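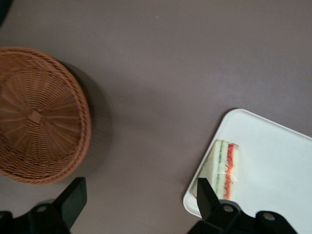
Round basket, white tray, and the tabletop at Guthrie Street, current state.

List home | Previous by thread | Next by thread | Reply to list | Unsubscribe

Subject: Re: [uveston-household] Trays vs. baskets, again
Date: Wednesday, December 29, 2021

Loubna Ghoneim wrote:

> I have now owned the round basket since September and I would like to
> report that it does not hold anything. I mean it holds things in the
> sense that you put them in and they stay there. But the keys go to the
> middle, the mail stands up against the side like it's waiting for a
> bus, and the pens get under everything. My sister has a tray from
> Skondside and her hall table looks like a hotel. Should I give up and
> get a tray? Has anyone on here used both? I don't want to be told to
> own fewer pens.

Loubna,

You should own fewer pens. Moving on.

I have used both. I am using both at the moment, on the same table, which my husband says is the behavior of a person who can't lose an argument even with herself. The photo at the top is from this morning. Basket on the left, tray at the lower right and crooked, because I have yet to see a tray stay square to anything in this house for longer than it takes to put down a cup.

My basket is the woven wicker kind with the fat rolled rim, and from your message in the fall I think yours is close to it. I'm fond of mine. I like the spokes and the little knot in the middle where they all meet. But that knot is part of your key trouble. It's slightly raised, so a single key won't lie flat on it, and a bunch of keys leans over and takes the pens down with it. I put a circle of felt in the bottom for a while. Then the felt collected crumbs, and I can't tell you where crumbs come from on a table where no one eats.

The other thing about wicker is dust. It gets down between the strands and a cloth just goes over the top of it and tells it good morning. I use an old pastry brush, dry, working from the middle out, and then turn the whole thing over and smack it on the back step. Don't soak it. I soaked the one I had before this and it dried into the shape of a hat.

Now the tray. Mine is plain white with rounded corners and hardly any rim at all, and it came from Sevix, so I can't speak for your sister's. In its favor: you can see everything on it. Against it: you can see everything on it. Your sister's hall looks like a hotel for the same reason a hotel does, which is that somebody goes around picking things up. A basket forgives you for two weeks. A tray starts in on you by lunchtime.

White also shows every ring. Baking soda on a wet sponge gets the tea off mine, but try it on a corner first. And with a rim that low, anything round is going for a trip. I've retrieved the same lip balm from under the radiator often enough that I now look there before I look on the tray.

So what I'd do in your place:

Keep the basket, but take the mail out of it. Mail wants to stand up or lie flat, and a round basket lets it do neither. Mine goes in a letter rack that I empty when it starts falling over.

Put the keys and only the keys on a tray, and get a small one. Measure the table before you go shopping. I did not, and mine takes up a good deal more room than I had promised everybody it would.

Gloves, sunglasses, dog bags and the tape measure go in the basket. Soft or awkward things are what it's good at. They don't roll, and they hide the pens.

As for the tabletop, since Marjorie's old thread about paint comes up every winter: yes, this is the grayish-mauve, and it's matte. I would pick matte again. It doesn't glare when the lamp is on, and a basket casts a nice soft shadow on it, if you are the sort of person who has time to look at shadows. I wouldn't swear by it for hiding lint. The pale stuff shows up on that color from across the room, and I find one more speck every time I declare the table finished.

If you still want the tray after all this, go ahead and get it, and pass the basket to me. I have a shelf in the laundry room that could use one, and my husband has already said no, so I'd need you to bring it over while he's at work.

Let us know what you end up with. And count the pens, just once, in private.

R.
Guthrie Street, upstairs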